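Wastus Help Forum > Furniture & Bedding > Sofa seat cover keeps creeping forward (open, 4 replies)

Posted by Pejman Tabrizi

Hi all, first ticket here so bear with me. I bought the Brukholm sofa for our spare room in September, along with the fitted seat cover in the matching blue-gray, and I cannot get the cover to sit flat. It goes on fine, it looks great for a day, and then it starts walking toward the front of the seat and bunching up into creases. Order number ends in 167 if anybody on the staff side wants to look it up.

I did the phone thing with support already and they asked me to open a ticket with everything I've tried, so here goes!

Try 1: Took the cover off, washed it cold, hung it up overnight, put it back on slightly damp because somebody on the Keltbridge board swore by that. Smooth as anything in the morning. Creased again by dinner.

Try 2: Tucked the back edge down behind the seat cushion as far as my arm would go and wedged a rolled-up towel in after it. Better! Lasted most of a week, until my nephew stayed over and used the sofa as a trampoline.

Try 3: Those foam tube things you shove into the gap. Bought a pack of 4, used all of them, and they popped out one at a time every time anyone stood up. Not recommended.

Try 4: Turned the cover around, front to back. Support suggested this one and I was hopeful, but the corners are cut differently and it pulled crooked at the arm end, so I turned it back.

Support also asked whether the room gets heavy use. Not really. It's the guest room, so it's the bed and the nightstand and the sofa, and people mostly drop their bags on the sofa and sleep in the bed.

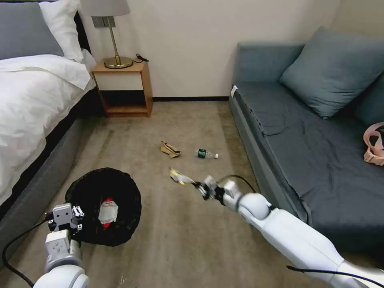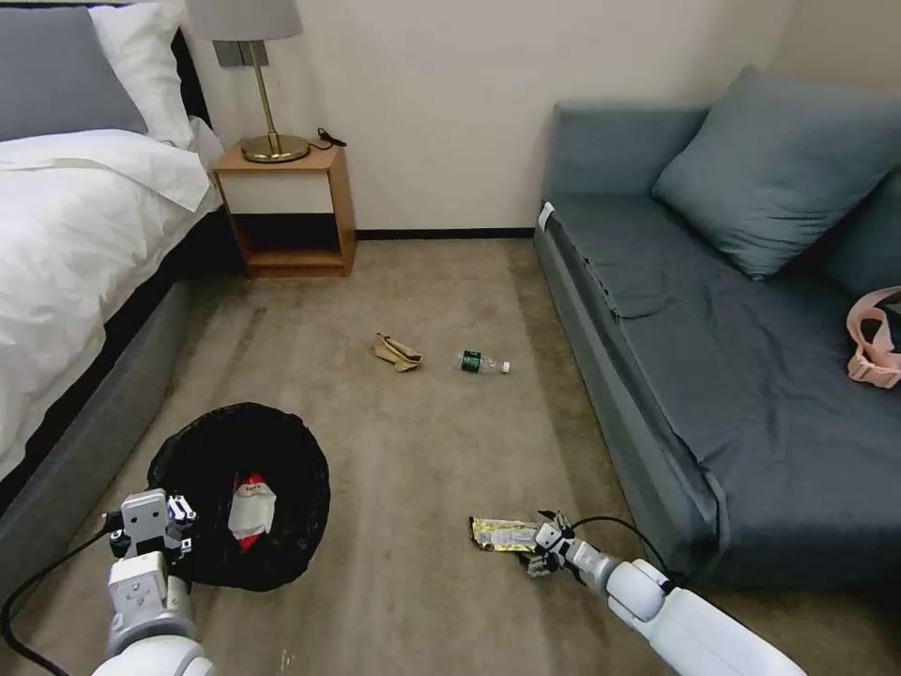
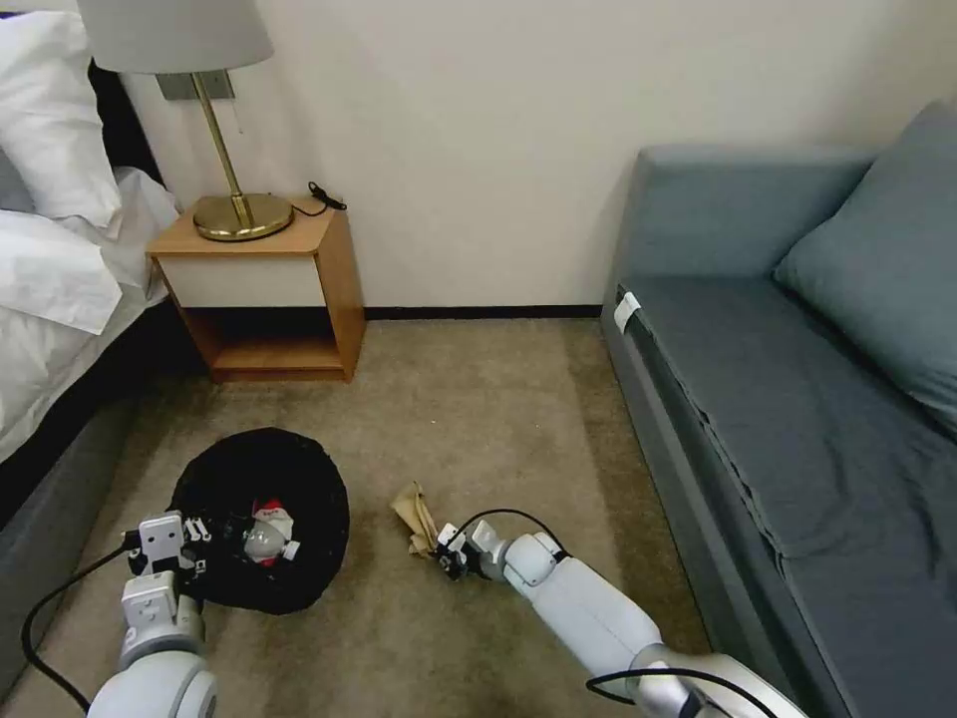 The question I really want answered is whether I have the right size cover. The Wastus listing has two for this sofa, regular and deep seat, and the box just said Brukholm on the side with no size at all. My gut says mine is the deep one, because the hem along the front of the seat is all wavy and gathered in the last picture, and I'd expect a cover that fits to hang straighter than that. But maybe it's meant to have a bit of a ruffle? The photo on the listing is so small that I can't tell.

Second question, about the little white tag at the front corner by the arm. Is that part of the sofa or part of the cover? It has been sticking out since the day I put everything together – I've never tugged on it in case it's holding a seam – and if it belongs to the cover then I may have the whole thing on a few inches off. I'd love a yes or no before I go at it with scissors.

Update, next morning: got a reply from support, thank you, that was quick. They say to measure the seat from the front edge to the crease at the back and compare it with the chart in the manual. I can't find the manual. I have the one for the Ahmadpour bookcase, twice, and nothing for the sofa. Could someone post the chart or just tell me the cutoff between regular and deep?

Update, later that day: found a thread from another owner who ran a strip of non-slip rug pad under the cover, full width, and says hers hasn't moved since. I have some of that left over from the hallway, so I'm going to cut a piece tonight and see how it does. Still want the chart though, and if it is the wrong size I'd like to swap it, please, not get a refund. I like the color too much to start over!

Leaving this open for now. I'll post again once the rug pad has been in for a week.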